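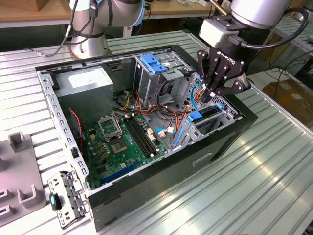 Danach Teardown Cell
Two-arm bench for recording disassembly work

Overview | What's included | Recording | Options | Support

The Danach is our bench for people who want to teach a robot to take things apart. It comes as a complete cell: slotted metal table, two arms, grippers, fixtures, a fixed camera, and the software that ties them together and writes everything to disk. You bring the old computers (or printers, or routers, or whatever your project needs) and start collecting.

We built the first one for ourselves at Dremcombe. Jasper Desmet wanted examples of a robot pulling drives, memory and cables out of scrapped desktop PCs, and he couldn't find a bench that would let him record all day without fiddling. After a winter of fiddling he had one. People who visited kept asking where they could buy it, so now you can!

Why old PCs make such good practice

A desktop tower is a lovely thing to learn on. There are latches that slide, latches that pinch, screws in awkward corners, cables that flop over whatever you were about to grab, and no two makers put the drive cage in quite the same spot. A method that works on one case by rote will come unstuck on the next, and those are the examples a learning system needs most. They are also cheap and easy to come by, and a part that gets bent along the way is no great loss.

The software treats a teardown as a string of short jobs. Release the latch, lift out the cage, unplug the cable, free the memory. Each job is saved as its own example with a start, an end and a result, so you can train on drive removal alone or on a whole teardown from lid to bare case.

What's included

Table with slots along its full length, so arms and fixtures can be bolted down where you want them
Two arms, each on its own base, with separate stop buttons
One three-finger gripper and one two-finger gripper, swappable between arms
Set of 12 holders for loose parts and tools
Fixed camera on a post, with a second mounting point on the opposite side
Hand controllers for guiding both arms
Recording computer with our Kan software already installed
Calibration board and printed setup guide

Recording with Kan

Kan is the part we're proudest of. Press the left pedal to start an example, press it again to stop, and use the right pedal to mark it as a failure. Failures are kept. We can't say this strongly enough: please don't delete them, they are some of the most useful things you'll collect.

Camera images, joint positions, gripper opening and fingertip force are all saved against one clock. If a stream drops out, Kan tells you straight away with a loud and rather ugly beep, and holds back the example until you've had a look at it. Notes can be typed or spoken between examples. Gladys Ndung'u wrote the spoken notes feature after a long session with both hands on the controllers, and it has become the thing our own operators use most.

Everything is stored in open formats. There's no account to set up and nothing leaves your building unless you send it.

The starter set

Every cell ships with our own starter set: 1414 examples, recorded at Dremcombe on 136 different desktop computers. It includes good runs, failed runs and a fair number where the operator changed their mind halfway through. Braulio Figueroa went through the whole lot and labelled each one by part, latch type and result. You can train on it from day one and then add your own on top.

Tips from our operators

Place the case on its side with the opening facing up, and give yourself table space beside it for brackets and covers as they come off.

Change the case often. Ten examples on ten cases will teach more than ten on the same one, even if it feels slower.

Move the case a little between runs too. A nudge or a small turn will do.

Take breaks. Tired operators make smooth, hasty movements that skip the careful approach you wanted to capture. Awuor Temba swaps with a colleague after about 2 hours and her examples are the tidiest we have.

Always take the mains lead out before a computer goes on the table, and leave the power supply itself closed. The cell is not meant for opening power supplies, swollen batteries or picture tubes.

Options

Flovorthorpe fingertip pack – softer pads in three shapes, good for thin plugs and ribbon cables
Powered screwdriver for either arm
Wrist camera
Extension table, same slots, bolts on at either end
Extra pedal set for training new operators side by side

Delivery and setup

Cells are built to order. The next batch leaves the workshop in March. The table arrives in one piece, so please measure your doorways – Čestmír Tóth will send you a drawing with the crate sizes and go through it with you. He also does the setup visit, which takes a day and includes a recording session with your own team on your own parts.

Spares, drawings and older versions of Kan are on the support page.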